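Giving up the storage unit

October 18, 2022

I handed back the key to my storage unit in Skikcombe this morning. I had it for five years. The plan when I signed was to keep it until the end of that summer, while I looked for a bigger apartment.

The rent started low and went up every July. The last increase took it to $36 a week. I never saw it as one big number because it came out of my account in small pieces, and I had stopped reading that part of the statement. In the spring I was doing my taxes and finally looked. I had paid $1,105 in the time it took me to visit twice, and one of those visits was to drop off more stuff.

Most of what I had in there came from my aunt's house. When she died we had 21 days to clear it, and I was the one who lived closest. I made fast decisions and most of them were "keep." I kept her dining chairs, her sewing table, the good curtains, all the sheets and towels, and boxes of paper I hadn't opened.
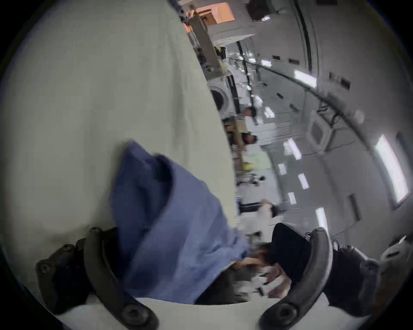
The paper took the longest. I did it at my kitchen table over several weeks, one box at a time, after supper. Most of it was utility bills and instruction booklets for appliances that were long gone. There were also letters from her years in Finland, and those I kept. They were from a friend named Vilja Toivonen and they are mostly about the weather and the price of coffee. I read every one.

The fabric was easier than I expected. The animal shelter took the towels. The curtains had faded along the folds and I threw them out. I kept one tablecloth, which doesn't fit my table.

Bayu Manurung, who I used to work with, took the chairs. He had just moved and was eating on the couch. Two of them needed glue and he said he didn't mind. The sewing table went to a woman who answered my ad the same evening and came with exact change.

If you are thinking about renting a unit, write down the date you plan to leave and tape it somewhere you will see it. I would also take less. I can't name half of what was in those boxes now, and I went through them a month ago.

The office wanted the lock back too, which I had paid for, but I didn't argue. I still have to cancel the insurance, which is billed separately. The letters are in the hall closet for now.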